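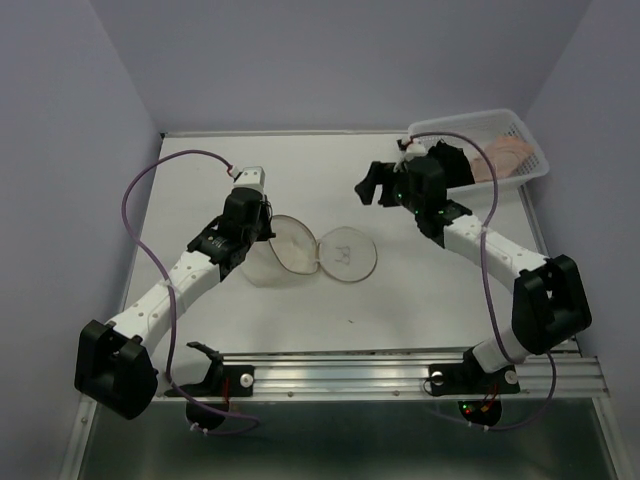
Kadenness Shared Automation Bench — members' list

Subject: Re: second bench, what do we want to spend?
Date: 30/08/2020

Hi all,

Sorry for the long reply, but I've been through the quotes twice now and I'd like us to settle this before the order window closes. The earlier message is quoted in pieces so you can see what I'm answering.

> Do we really need to buy two arms again? One arm costs half as much and
> we could put the difference into spare parts.

I went back and forth on this one! My feeling is still two arms. Most of what we want to try next is containers and soft stuff, and you can see the kind of thing in the photo at the top: a hinged clear plastic clamshell between the two grippers, and something soft and folded in the basket at the back. You can do a fair bit with one arm, sure, but holding the base of a flimsy box with one gripper while the other goes for the lid is a job I'd like to be able to plan for on both benches. If we buy one arm now and add the other later, we pay shipping twice and the Trola quote drops its pair discount.

> What is the wait on servos these days?

Trola says 14 days for the gripper servos and 30 for the big shoulder ones. Mittal is a little cheaper on the small servos but won't promise a date, and I got burned by that in May, so I'd go with Trola for anything that moves and use Mittal for rail and brackets.

> Can we skip the enclosure? It looks like the easiest thing to cut.

I'd rather not. The walls and the plain white top are a big part of why the first bench is easy to work on — the lighting stays the same and nothing from the next table creeps into view. What we can do is build the walls ourselves. I priced the panels at $98 for the set, cut to size, and the supplier has the same muted color. Please, no glossy paint. The metal floor panel under the rail is shiny enough already.

> Is the list missing anything?

Yes, cables! The quote has one cable per gripper and I want double that. I also want them a bit longer, so there is room for a generous loop over the table when the arm is stretched out. Clips for the run down the side of the arm would be nice too. And could whoever places the order please ask for the purple ones again, so both benches match and we can share spares.

The other missing line is the stuff we actually pick up. I know it feels silly to budget for baskets and takeout boxes next to a pair of robot arms, but the clamshells wear out at the hinge and then they don't behave like new ones. I'd like a small standing amount for these and I don't want to argue over receipts every time. If you have clean ones at home, bring them in, and mark the lid with a pen so we can tell them apart.

> How much are we talking about in total, without the arms?

Almost $394 for rail, brackets, knobs, wall panels, cables and the first batch of containers. The arms are a separate line and the money for those is already set aside under Kadinance, so please don't add the two together and panic like I did.

One thing I haven't worked out is where the second bench goes. It needs room on both sides, because the shoulder joints sit pretty close to the side walls and you want to get a hand in there with a screwdriver. It also needs clearance under the front edge for the base motors, so the low table by the window won't do unless we put it on blocks. If someone has a tape measure and ten minutes, measure the spot next to the storage shelves and post the numbers to the list.

Send me changes to the parts list as replies to this thread and please don't edit the spreadsheet directly, I'm still moving rows around. I'll send the order once I've heard back about the space.

Thanks!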